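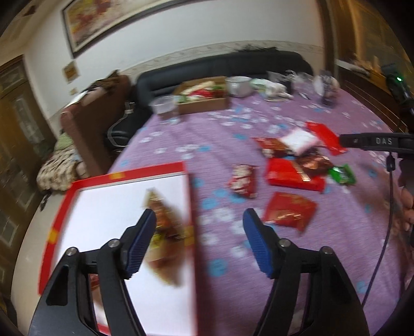

*Snack packets and a box on the purple flowered sheet.*

**Bonthorpe - preview screening of "Rerkus", hall and guest area check**

Checked by: Graça Pinheiro
Copy to: Philomena Buckley, Gusham Film Nights
Round done in July, doors at 6.30 pm

| Item | Result | Comment |
|---|---|---|
| Fire exits clear | Pass | Exit 4 had a poster stand in front of it. Moved before doors. |
| Exit signs lit | Pass | |
| Seating count against licence | Pass | Licence is 1,000. Tickets stopped at that. |
| Aisle lights | Fail | Left aisle, rows near the back are dim. Ushers given torches for tonight. Needs an electrician. |
| Red carpet edges taped | Pass | Re-taped at the kerb end, it was lifting. |
| Crowd barriers outside | Part | Feet stick out on the pavement side. Turn them round next time. |
| Projector room door | Pass | Closes by itself now. |
| First aid point | Pass | Burn gel is out of date, rest is fine. |
| Cast arrival route | Pass | Akgül cars use the side gate only. |
| Stage steps and handrail | Fail | Rail loose on the right. Cast to use the left steps for the question session. |
| Radio check | Pass | Poor signal in the cloakroom. |

**Comments**

The street was busier than the plan allowed for. The plan says 2,000 outside at most and we had no way of checking that from the door. I would like one steward on the corner with a clicker for the next premiere.

Photographers were let in 30 minutes early and stood on the carpet edge. Philomena has asked that they wait behind the rope until the first car is in.

Handrail and aisle lights to be signed off before the hall is used again. Spare keys for the side gate are with the box office - please sign for them.

Rechecks: aisle lights, handrail, burn gel.

G. Pinheiro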